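Thu 2 July

Set 2, round table position. Both hand-held grippers came off charge with full batteries, but the left jaw was closing short of zero. Wiped the rails, ran the zero routine twice, got 485 counts where the sheet wants 500. Backed the stop screw out a quarter turn and ran it again. 500.
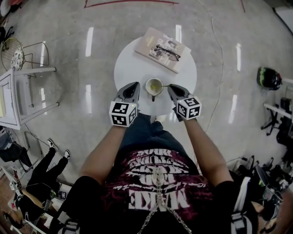

The offset goes in the Plunineo config by hand, as the Priltunia build still drops it on restart. Logged as ticket 696. The same fault was open in November.

Afternoon jobs, in the order done:

1. Marker mounts. Checked the screws on both cubes with the short driver. Left one took a little more torque. No thread lock until the Watkins inserts arrive.

2. Wrist camera, right unit. Cleaned the lens, reseated the connector, checked focus on the glasses on the round table.
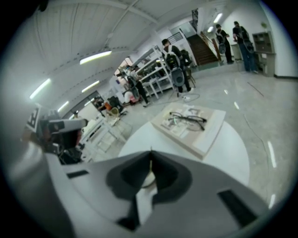
3. Jaw travel, both units. Ten open and close cycles each, no load. Left repeats to one count. Right drifts by three, inside the limit, so left alone.

4. Second camera check with both grippers held up by the table.

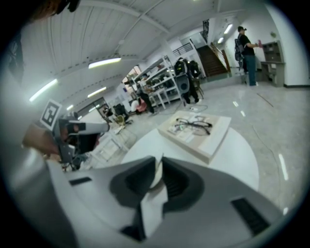 5. Backup. Copied the config to the Mumo share and put the old file in the archive folder.

Still to do: order jaw pads, relabel the chargers.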